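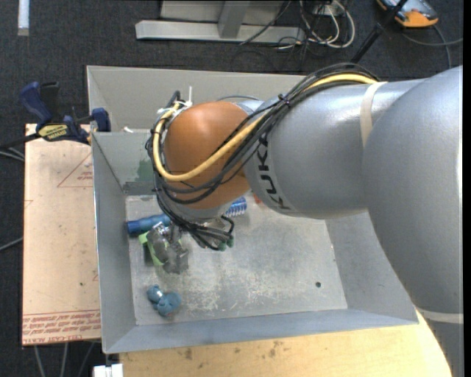

KUKA-Arm in der offenen Metallkiste, gelbes Kabel oben drüber.

Werkstattbuch Dilleretti, März, 9:40

Build 568 läuft auf dem alten Tablet!! Kein Absturz beim Wechsel von der Bäckerei in den Hinterhof, und das war seit Wochen die Stelle, an der alles hing. Ich habe den Wechsel immer wieder hin und her gespielt, auch mitten in der Animation, auch mit eingehendem Anruf. Läuft. Ursache war wie vermutet der Texturatlas vom Hinterhof, der geladen wurde, während die Bäckerei noch komplett im Speicher lag. Jetzt wird erst abgeräumt, dann kommt die Blende, dann wird geladen. Die Blende ist dadurch einen Tick länger, aber Amarachi hat eine Katze durchs Bild laufen lassen und ich finde, es sieht besser aus als vorher.

Notiz für alle, die am Szenenlader arbeiten: bitte nicht wieder die alte Vorladefunktion einschalten. Sie steht noch im Code, ist aber auskommentiert und bleibt nur drin, bis Gisela die Zwischensequenzen umgebaut hat.

Streiche, Stand heute

Level »Rathaus von Plurnden«, die Sache mit dem Stempelkissen: Die Kette ist jetzt Schublade öffnen, Kissen tauschen, Fenster zu, warten. Vorher konnte man das Fenster auslassen und der Amtsleiter lief trotzdem los, mit blauer Nase, obwohl er noch gar nicht gestempelt hatte. Sehr komisch, aber halt falsch. Gisela wollte den Fehler kurz behalten (ich auch, zugegeben), wir haben ihn dann doch rausgenommen und die blaue Nase als geheimes Ende eingebaut. Man bekommt sie, wenn man das Kissen zweimal tauscht. Freue mich jetzt schon auf die ersten, die das finden.

Level »Bäckerei«: Mehlsack fällt richtig, Staubwolke richtig, Husten zu spät. Die Tondatei von Hodžić hat vorn eine lange Stille, die muss weg. Habe sie zum Testen grob abgeschnitten, damit sitzt der Huster genau auf der Wolke und der ganze Gag ist auf einmal doppelt so gut. Bitte sauber schneiden, meine Version knackst.

Level »Bushaltestelle«: noch immer das Sorgenkind. Der Regenschirm lässt sich auf kleinen Bildschirmen kaum greifen, weil der Briefkasten direkt daneben die Berührung klaut. Größere Trefferfläche beim Schirm hilft nur halb. Idee: Reihenfolge der Abfrage umdrehen, also zuerst alles prüfen, was man ziehen kann, und danach erst, was man antippen kann. Das müsste auch beim Gartenschlauch helfen. Probiere ich nach dem Mittag.

11:15

Lange mit Amarachi über das Warten geredet. In unserem Spiel wartet man ja viel: Falle aufbauen, zurücklehnen, zuschauen, wie der Herr mit dem Hut ahnungslos um die Ecke biegt. Das ist der schönste Moment überhaupt! Zu kurz, und man merkt die Vorfreude nicht. Zu lang, und man tippt ungeduldig überall herum und macht sich den Streich selbst kaputt. Im Rathaus standen bisher 2050 Millisekunden zwischen letztem Handgriff und Türklinke. Amarachi hat ihn auf 1618 gesetzt, mehr aus Spaß am Goldenen Schnitt als aus Überzeugung, und es fühlt sich großartig an. Wir lassen das jetzt im Rathaus so und fassen die anderen Level erst an, wenn Gisela beide Fassungen blind gespielt hat.

Dazu passend: Während der Wartezeit sollte die Musik nicht einfach weiterdudeln. Vorschlag von mir, nur noch das Pizzicato stehen lassen und den Rest ausblenden. Die Spuren von Hodžić liegen einzeln vor, das ist also wenig Arbeit.

14:30

Abfrage umgedreht. Der Schirm geht! Der Gartenschlauch auch! Dafür lässt sich jetzt im Rathaus die Schublade nicht mehr antippen, wenn ein Aktenordner darüberliegt, weil der Ordner als ziehbar gilt. Ist lösbar, der Ordner muss ja gar nicht ziehbar sein, sobald er einmal abgelegt wurde. Flag dafür gibt es schon, heißt »liegt_fest« und wird bisher nur beim Blumentopf benutzt. Eingetragen, kurz gespielt, gut.

Hinweise im Spiel: Gisela hat die Texte neu geschrieben, alle viel kürzer. Aus »Vielleicht solltest du dir die Schublade auf der linken Seite einmal genauer ansehen« wurde »Was klappert da?«. Ich bin begeistert. Außerdem passt es endlich in die Sprechblase, ohne dass die Schrift kleiner wird. Der Hinweis kommt nach drei Fehlversuchen, das lassen wir so.

Fledier hat wegen der Übersetzung geschrieben, sie brauchen die Texte als eine einzige Tabelle mit einer Spalte für den Zusammenhang. Die Spalte ist bei uns noch fast leer. »Mach zu!« kann Fenster, Klappe oder Mund meinen, da muss jemand durchgehen. Ich fange mit Plurnden an, Amarachi nimmt die Bäckerei.

Offen

Huster sauber schneiden (Amarachi)
Wartezeit blind vergleichen, Rathaus alt gegen neu (Gisela)
Pizzicato-Spur im Wartezustand ausprobieren (ich)
Tabelle für Fledier, Spalte Zusammenhang
Katze läuft beim zweiten Szenenwechsel rückwärts, wenn das Gerät gedreht wird
Speicherstände aus älteren Builds: Rathaus gilt als gelöst, das geheime Ende fehlt dann in der Sammlung. Beim Laden nachtragen?

16:50

Katze repariert. Sie wurde beim Drehen gespiegelt, die Laufrichtung aber nicht. Beim Testen noch den Briefkasten mit dem Gartenschlauch kombiniert, was eigentlich nicht vorgesehen ist, und der Kasten läuft voll und spuckt einen Brief aus. Keine Ahnung, wer das eingebaut hat. Bleibt drin, Gisela zeichnet morgen den nassen Brief.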